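工单 2820:三明治陈列位包装与篮筐问题
队列:门店设备与陈列
站点:Tondovstead 店,热食台
优先级:中
状态:已解决,观察中
问题摘要:包膜三明治放入圆形编织篮后立不稳,切面标识难以扫读,托盘与篮筐的分工不明确。

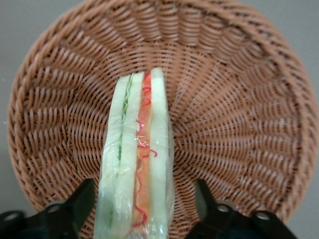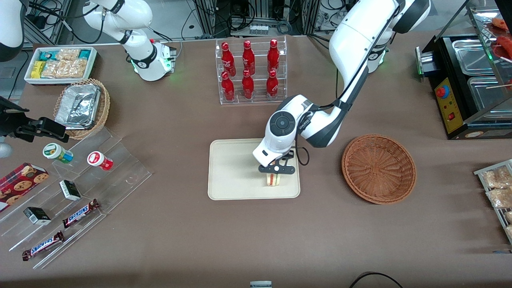 Romana Kadlec

一、现象

午市备货时,店员反映三明治在编织篮中倾倒,保鲜膜与篮底编条摩擦,封口处起边。篮底编条由中心向外呈放射状,中心处较密,靠近篮壁处有沟槽。三明治以窄边着底时,接触面小,取放一次即偏转。同一时段收银端报告标签扫读失败,需手工输入编码。

二、环境

台面上的相关器具:米色圆角矩形托盘、圆形编织篮、黑色台面式食品保温柜、亚克力阶梯瓶架、白色矩形零食托盘、金属网架。保温柜玻璃罩内为串好的香肠,柜前为黄色控制面板,带红色圆形按钮和红色小开关。瓶架放红瓶可口可乐,前后两层。网架放透明袋装烘焙点心。编织篮位于米色托盘与保温柜之间。

三、排查记录

09:40 检查篮筐。编条无断裂,边缘粗辫完整。篮底用直尺测量,中心略高于四周。判断为编织收口所致,属正常公差,不按损坏件处理。

10:05 检查包膜。抽取当班成品,封口方向不统一,部分封口位于底边。封口压在编条沟槽上时,取放后起边可重现。封口改到侧面后不再起边。

10:30 检查标签。标签贴在切面一侧,保鲜膜反光且有皱褶,扫码枪在顶灯下读取不稳定。将标签移至平整的面包面后,连续扫读正常。

10:50 检查热源影响。怀疑保温柜侧面散热使包膜松弛。将篮筐移到台面另一端,对照放置 74 分钟,两组包膜目视无差别。此项排除,但仍建议保留间距,便于擦拭柜侧。

11:20 检查托盘。米色托盘底面平,三明治放置稳定,但边沿浅,不适合多件竖放。确认托盘用于单件中转,篮筐用于陈列。

四、原因

主因:封口朝下,与篮底编条接触。
次因:标签贴在切面一侧,皱褶和反光影响扫读。
倾倒由篮底不平和支撑面过小共同造成,与篮筐损坏无关。

五、处理

1. 篮底加食品级衬纸,裁成圆形,直径 200 毫米,不得翻上篮壁。
2. 包膜封口统一在侧面,底边不留接头。
3. 标签贴面包面,距边 10 毫米以上。
4. 三明治竖放时切面朝上,从篮壁一侧开始靠放;只剩单件时改为平放。
5. 编织篮与保温柜之间留一掌宽。控制面板前方不放任何物品。

六、回复记录

Hamisi Mfinanga(门店):衬纸已裁,按第 4 条试放。靠壁部分稳定。中间补位的仍会偏,是否可以换小一号的篮子?

Romana Kadlec:先不换。小号篮口径不够,取件时手会碰到相邻包装。中间不补位,靠壁放满即止。

Vernon Fraser(采购):衬纸现用 Ravavex 的卷装料,库存 89 张。若固定使用,请给月用量,我并入 Bowen 仓的补货单。

Hamisi Mfinanga:每班换一张,沾酱即换。月用量待本月盘点后补报。

Romana Kadlec:收到。另请确认篮筐清洁方式,编条沟槽内易积面包屑。

Hamisi Mfinanga:目前为闭店后干刷,再用拧干的湿布擦边缘粗辫,倒扣晾干。没有整体浸水。

Romana Kadlec:可以,维持现做法。浸水后编条会变形,篮底会更不平。

七、遗留项

衬纸月用量未报,责任人 Hamisi Mfinanga。
标签模板需改版,将编码区下移,责任人 Clifford Perron。
新模板下发前,旧标签继续使用,按第 3 条位置粘贴。
观察期至月底,期间如再出现封口起边,在本工单下追加,不另开新单。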